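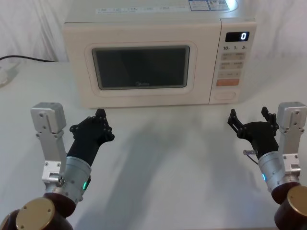 Fri 7 March
Workshop kitchen corner, notes on the microwave

I spent the morning with the Midea, so I write this while I still remember it. It is for me, and for Rajitha, who will take over the warming work when I go to Gretwood.

The panel has its labels in Chinese, and most of us here can't read them. Until now everyone has used it by habit. Janaka knows two buttons and never touches the others. Samina reads the language a little, and she sat with me for one hour and we went through the keys. I have put our list in the drawer with the scales. Please don't tape it on the door, the window must stay clear.

What we use:

Time is set with the row under the display, 10, 1 and 5. I believed for a long time that 10 was the power level. It is minutes. Samina thinks the 1 is also minutes, but she wants to check the small characters again with her glasses. So for now please look at the display after each press before you start anything.

Minus and plus are under the other keys, on the wider row. I did not use them today.

The door opens with the oval button at the very bottom. It needs a straight push. Imtiaz pulls at the edge of the door with his fingers, and I have asked him to stop this.

The orange-pink button is the one we press after that. When it is finished the display goes back to 0.

Warming test, beeswax and oil for the board finish

Reason for the test: the batch from September went grainy in the jar, and Thilini thinks we heated it too quickly. I agree with her. We have always put the jar in, pressed something, and come back when it smelled warm.

I used a glass jar with 300 g of the mix, lid off, standing in a bowl of water. The wax by itself does not take much heat from the microwave, it is the water that does the work. I heated one minute, opened the door, stirred, closed, and again. It took 6 rounds before there were no more lumps. After the third round the edge was clear and the middle was still solid like a candle, and this is the point where I think we usually lost patience and gave it a long time.

Temperature at the end, in the middle of the jar: 72. Water in the bowl: 78. I let it stand on the bench with a cloth over it, and stirred it two more times while it cooled. At lunch it was smooth and a bit soft. I will look again on Monday and write what I see -- if it is grainy I have no other idea and we should ask at Chowdhury, where we buy the wax.

A second jar, 50 g only, went in without the water bowl, for comparison. This was a mistake. The oil on top was very hot and the wax under it had not moved. I stopped it after the second minute. Please do not do it this way, also not for a small amount, also not when you are in a hurry.

Other things

The finish jar is never to be in there together with food. We agreed on this last year and I think it has been forgotten. Surkimby has promised us a hot plate for the wax, and when it comes the microwave goes back to being for lunch only. Until then: wax in the morning before 11, then wipe the inside with hot water and a little vinegar, then it belongs to the hungry people.

The stickers and the long label strip on the top should stay where they are. Thilini wanted to peel them to make it look cleaner. I would like to have them translated first, there can be something about ventilation. For the same reason nothing should be stored on the top. I found the box of Prodeo gloves there on Tuesday and moved it to the shelf.

The power cable goes out at the left. When you wipe the table, lift it and do not pull.

To do:
Samina -- the rest of the small characters on the panel, and the stickers
Rajitha -- a second bowl, wider, so that the jar does not tip when stirring
me -- look at the jar on Monday, then try it on 3 scrap boards, oak if we have it
Janaka -- ask Surkimby again about the hot plate

The thermometer is back in its case. Battery is low.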